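April 11, 2018

Third day of the bottle trouble and I am starting to doubt the whole batch of numbers Savholm sent over. Their summary sheet says 1,188 runs of the kitchen task with the arm reaching, picking up the bottle and putting it in the open cabinet. It also says two failures. Two. I have been at this job long enough to get nervous when a robot does that well at anything involving a round object on smooth stone.

So this morning I stopped reading the summary and went back to the runs themselves. I did the first 100 before lunch, coffee going cold, no music. Most were fine, I'll give them that. The arm comes in, the bottle goes up, the bottle lands on the shelf. Then I got to a stretch where the bottle is lying on its side at the end, out on the counter, and the log line next to it says DONE. I went back and checked that I had the right log. I had the right log.

The first one I wrote off as a glitch. By the fourth I had pulled the task file apart to see what DONE means. As far as I can tell it means the arm has finished its list of moves and reported no joint errors. There is a check for the bottle's height, written by somebody with good intentions, and it is switched off. The note beside it says "too strict, revisit in March." March came and went.

I wrote to the Savholm people and got an answer back within the hour, very cheerful, saying the bottle tipping over is "a known cosmetic issue in the simulator" and that on the real arm, the Geltska, contact is much more forgiving. Maybe. I'd like to see the run where they found that out. When I asked for it I got a second cheerful message saying it would be in the next package.

What bothers me is the word cosmetic. A cosmetic issue is the floor having the wrong grain or a cabinet looking like it was cut out of gray paper, and I don't care about either. A full glass bottle going over next to a moving arm in a real kitchen is a cut hand, or a floor somebody slips on. The arm in these runs has no idea. It goes on to the next move as if it were holding something.

Run 917 is the one I keep opening. I left it up on the second monitor through most of the afternoon and looked over at it every time I got stuck.
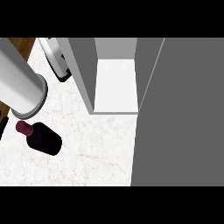
Would a better gripper have fixed this?

A better gripper would drop fewer bottles, but the log would still say DONE for every one it dropped. The fault is that the program never checks where the bottle is before it calls the job finished.

I wrote that down twice today, once in the report and once here, so I must want to remember it. The report version is politer.

After lunch I tried turning the height check back on to see how strict "too strict" was. It took a while to get the thing to load because the version of Gezer on this machine is older than the one the task was built with, and it complained about every material in the file before giving up and running anyway. With the check on, the tipped runs get flagged, every one I had marked by hand. It also flags a few where the bottle is standing on the shelf like it should be, just a hair off from where the file wants it. So the complaint was fair. Somebody saw good runs marked bad and turned the check off. Loosening the limit would have taken five minutes. I did it in less than that and then sat there annoyed.

I have not gone through the rest. I only have the hundred plus the ones I jumped to, and I don't want to do to Savholm what they did to me and throw out a percentage I can't back up. In the report I just said the count of two can't be right and asked that nobody at Sinovora sign off on moving to the Geltska until the whole set has been scored again. I expect to hear that this will cost a week. It will probably cost a week.

There was a call at four. Mostly it was about the schedule. One person asked whether we could keep the old number on the slide with a footnote, and I said I'd rather have no number, and there was a long quiet spot on the line. Then someone said the arm's motion looks very smooth, and it does. It has looked smooth in every run I've watched, including the bad ones. I've stopped taking that as good news. A jerky arm at least makes people stand back.

The other thing I raised was the stop. In the task file the arm halts if it pushes against something too hard. A bottle that tips over doesn't push back much, so that stop would never trip for this. They told me the real one has a person standing by with a button. I asked how long that person will be standing there once the slides say two failures in 1,188. No answer to that either, but it went in the notes, I made sure.

Left the scoring script running when I went home. Ate toast over the sink. I moved the olive oil back from the edge of the counter before I went to bed, and then I went back down and moved it again.

Tomorrow: see if the script finished, ask again for the run on the real arm, find out who wrote the March note.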